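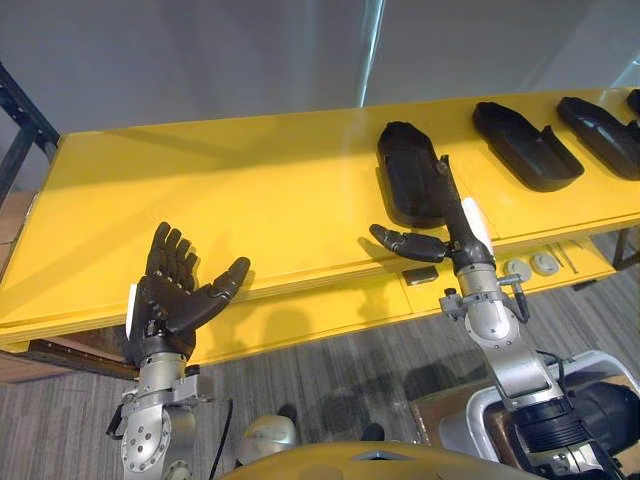 Black molded parts on a yellow table.

PANDURA TO SELL DILUVENT CLEANER IN REFILLABLE DRUMS

Sunday, December 9, 2018

Pandura will begin selling Diluvent, its water-based cleaner for molded plastics, in refillable drums. The change covers all trade orders in the Xiao district and replaces the single-use jugs sold until now.

Each drum holds 90 liters. Customers pay a deposit with the first order and get it back when the drum is returned in working condition. Empty drums are collected by Wollico, which already handles deliveries for Pandura, then rinsed, inspected and refilled.

A trial that ended in November involved 27 molding and paint shops. Of the drums sent out, 80 percent came back within the agreed period.
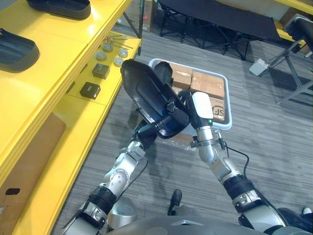
A black molded piece held above a carpeted floor.

"Shops were paying to throw away jugs every week," said Shengli Lu, sales director at Pandura. "Several of them asked for drums before we had any to offer."

The cleaner itself stays the same. It is used to take release agent and dust off plastic before painting or bonding. Drums fit a standard hand pump, sold separately. Junhao Qian, who runs the filling plant, said staff there have been trained on the new line.
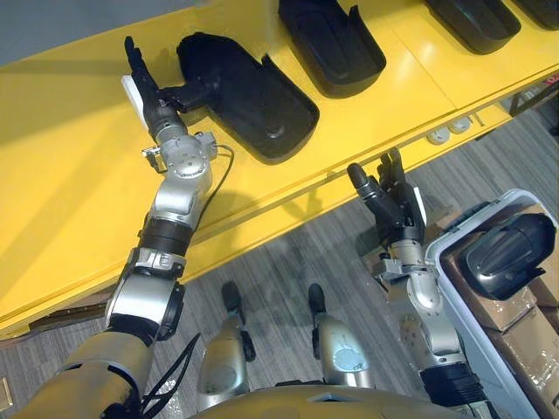 Can customers still order jugs?
Jugs remain on sale while stocks last, and orders already placed will be filled as booked.

Trade customers can order drums through their usual Pandura sales office.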